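Felville, Teil 4: Montageplatte, Nullpunkte und ein Simulationsmodell, das endlich zum Arm passt

Seit dem letzten Eintrag hat sich am Arm mechanisch wenig geändert, an der Befestigung dafür fast alles. Die alte Lösung mit zwei Schraubzwingen und einem Stück Multiplex war für die ersten Bewegungen ausreichend. Bei gestrecktem Arm und schneller Umkehr im Schultergelenk wanderte der Fuß aber messbar, und nach einer halben Stunde Betrieb war jede Kalibrierung hinfällig.

Die neue Platte steht senkrecht und hat vier Löcher in den Ecken. Gedruckt habe ich sie in der Werkstatt Tristlow aus orangem PETG, weil davon noch eine fast volle Rolle im Regal lag. Druckzeit gut neun Stunden, Infill 60 Prozent, fünf Wandlinien. Die erste Version hatte ich flach konstruiert und erst beim Zusammenstecken gemerkt, dass der Kabelabgang des Basisservos dann genau auf der Tischkante liegt. In der zweiten Version ist unten ein kleiner Winkel als Fuß dazugekommen. Die Schrauben sind M4, mit Einschmelzmuttern. Wer das nachbaut: Die Muttern bei 200 Grad einsetzen und danach flach gegen etwas Kaltes drücken, sonst stehen sie über.

Ansteuerung

Der Servocontroller läuft weiterhin mit der Nerkska-Firmware. Ich habe die Zykluszeit auf 5 ms gesetzt, darunter kommen auf dem Bus Prüfsummenfehler. Die Ursache ist mit hoher Wahrscheinlichkeit die Leitungsführung durch den Ellbogen, dort liegen Versorgung und Daten auf engem Raum nebeneinander. Ein geschirmtes Kabel ist bestellt.

Die Nullpunkte speichere ich jetzt nicht mehr im Servo, sondern in einer Datei auf dem Rechner. Der Grund ist ein Ärgernis vom Februar: Nach einem Servotausch stand das Handgelenk um 21 Grad verdreht, die Software hielt das für korrekt, und der Greifer ist ungebremst auf die Tischplatte gefahren. Schaden: ein Zahnrad, eine Delle im Tisch. Seitdem gibt es vor jedem Start eine Referenzfahrt in langsamer Geschwindigkeit mit Strombegrenzung, und das Programm bricht ab, wenn ein Gelenk mehr als zwei Grad vom gespeicherten Wert abweicht.

Modell

Vor der echten Hardware läuft jede Bahn inzwischen in der Simulation. Das Gelenkmodell habe ich aus den CAD-Daten exportiert und die Massen nachträglich von Hand eingetragen. Die Werte aus dem CAD waren unbrauchbar, weil der Export alle Teile als Vollmaterial rechnet. Der Unterarm kam so auf 960 g, auf der Küchenwaage waren es mit Servo und Schrauben 141 g ohne Kabel. Entsprechend träge hat sich das Modell verhalten, und entsprechend falsch waren meine ersten Reglerparameter.

Die Kollisionskörper sind vereinfacht: Kapseln für die Armsegmente, Quader für Greifergehäuse und Montageplatte. Die Platte muss unbedingt mit ins Modell. Ohne sie plant die Software sehr gern durch den Bereich direkt vor der Basis und fährt dort mit dem Unterarm durch eine Wand, die sie nicht kennt.

Als Testfall dient das Aufnehmen eines flachen Teils mit senkrecht nach unten gerichtetem Greifer. Das ist unangenehmer als ein Würfel, denn zwischen Greifer und Tisch bleibt kaum Luft, und jeder Fehler in der Höhe wird sofort zum Kontakt.

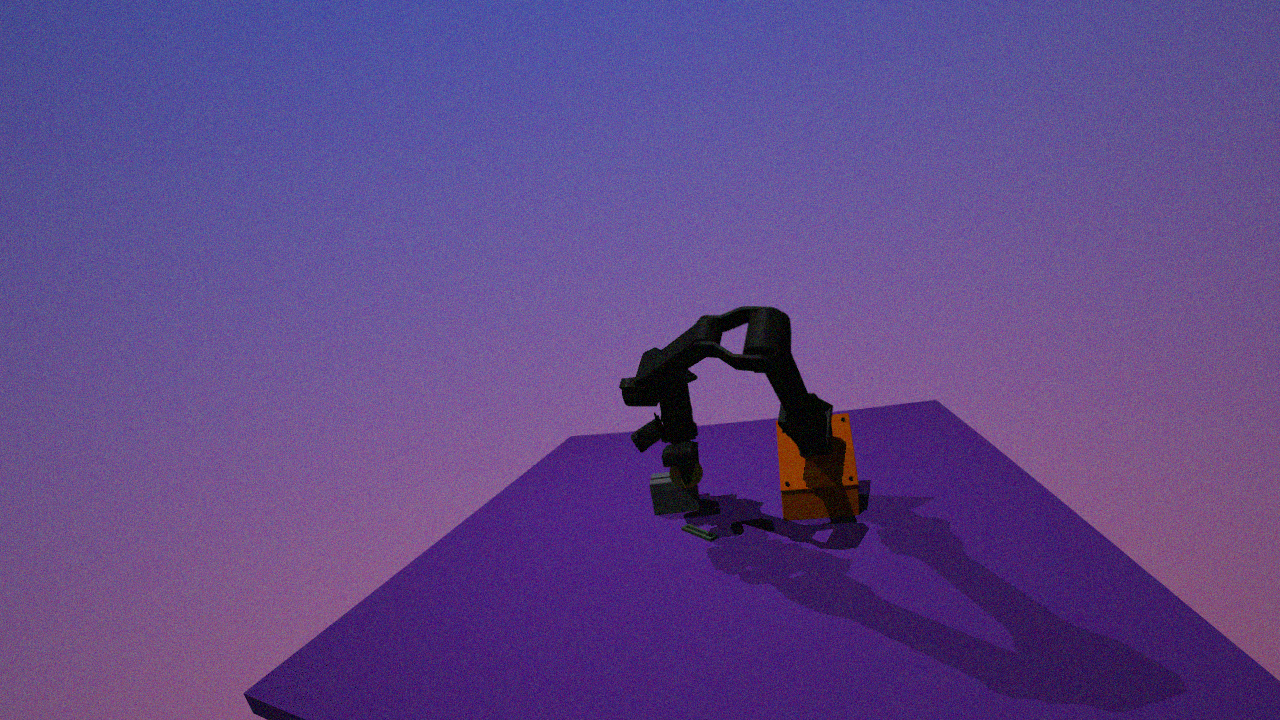
Die Annäherung habe ich deshalb in zwei Abschnitte geteilt. Bis 30 mm über dem Tisch fährt der Arm im Gelenkraum, danach kartesisch entlang der Senkrechten und mit einem Zehntel der Geschwindigkeit. Die inverse Kinematik rechnet Sedgwick, eine kleine Bibliothek, die ich für den Vorgänger geschrieben und jetzt auf die neue Gelenkreihenfolge umgestellt habe. Bei gebeugtem Ellbogen gibt es zwei Lösungen, ich erzwinge immer die mit Ellbogen oben. Ein Wechsel mitten in der Bahn sieht in der Simulation harmlos aus, am realen Aufbau reißt er im Zweifel das Kabel ab.

Offen ist noch die Reibung der Greiferbacken. Mit dem Standardwert rutscht das Teil beim Anheben weg, mit dem doppelten klebt es. Dazu messe ich demnächst mit der Federwaage nach. Die Druckdaten der Platte lade ich hoch, sobald der Kabelabgang zwei Millimeter breiter ist.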